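Report on a Visit to the Sastell Knitwear Works, Cudham

Submitted by Mirjana Obradović, Regional Textile Network
2021-04-28

At the invitation of the works manager, Kwadwo Ametepe, four members of the Network spent a day at the Sastell knitwear works in Cudham. The purpose of the visit was to learn how a mid-sized mill handles repairs, returns and yarn waste, and to judge whether its methods could be recommended to smaller member firms.

The party was received in the front office and given a short account of the company. Sastell employs 157 people on two shifts and buys most of its yarn from the Lam spinning mill. Its main product is a plain crew-neck sweater sold under the Hurkia name. The standard production run is 1000 pieces, although Mr. Ametepe noted that shorter runs have become more common and that the changeover between colors is now the largest single cost on the floor.

The morning was given to the knitting hall and the linking room. Linking is still done by experienced operators, and new staff train for a full season before they are assigned to collars. Aitana Quintana asked about noise levels, and was shown the records kept by the shift supervisors.

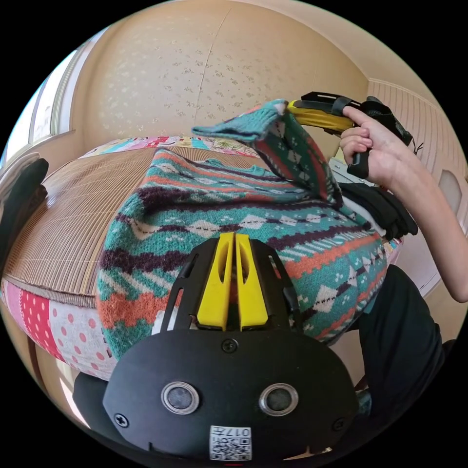
Knitted fabric, Sastell works.

After lunch the party met Liên Huỳnh, who heads the repair service. Customers may return a garment at any time for mending at a fixed charge. In the past year the service received 699 garments, of which 233 came back with worn elbows. Pulled threads and moth damage made up most of the remainder. Each garment is washed before inspection, and a sample of yarn from every dye lot is kept so that mends can be matched. Ms. Huỳnh acknowledged that older dye lots remain a difficulty.
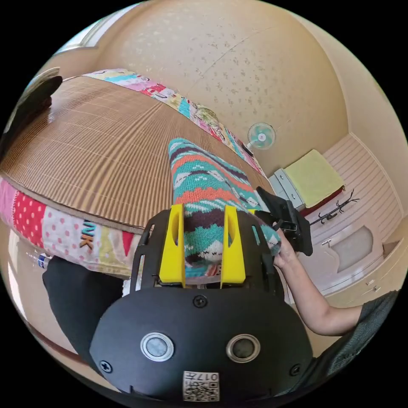
From the visit to Sastell, Cudham.

Pendo Ndung'u raised the matter of yarn waste. Cone ends are sorted by color and sold to schools and craft groups; cuttings are baled for a felt maker. The company does not yet weigh its waste by department, but plans to begin in May.

The Network thanks Mr. Ametepe and his staff for their time. Members who wish to receive the repair price list or the yarn storage guidelines may request copies from the Network office.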